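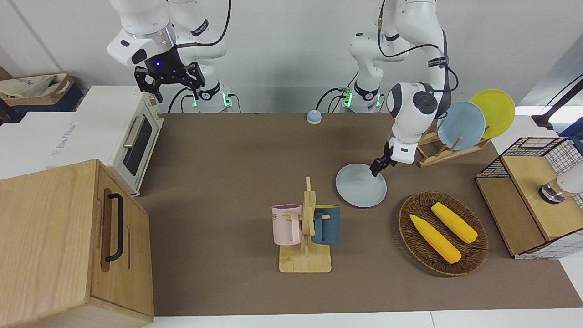 Section 2. Planning Your Kekon Two-Arm Station

Before you place an order, please set aside a quiet hour with a tape measure and this section. It is much more pleasant to move things about on paper than to move a mounted arm, and we would like your budget to last all the way to the end of the job!

2.1 Working out the space

1. Pick a long table that can stand with its back edge to a plain wall. Both arm bases go along that back edge.
2. Write down everything the arms will handle or work beside: dish rack, mug tree, trays, a toaster oven if you plan on kitchen tasks.
3. Keep a good part of the front of the table clear. People tend to fill it up on paper, and then wish they hadn't.

Note: Cabinets and shelves at the ends of the table count too. Mark any door that has to swing open.

2.2 Working out the money

1. Start with the arms and grippers, and get the quote in writing.
2. Add $300 for a table mat, cable ties and other small goods.
3. Add $1,000 for mounting and first set-up, if you would like our Fisau shop to do it for you.
4. Put the household items on a line of their own. Plates and mugs are cheap, but you will want spares (Mulugeta Kahsay in our planning office suggests buying each plate in two colors, and we tend to agree).

Caution: Do not order a shorter cable set to save money. The cables need slack at every joint, with room to loop down near the base.

2.3 Before you sign

Send your sketch and your list to Bleddyn Mostyn at the order desk. Orders placed by the end of September ship at the current price.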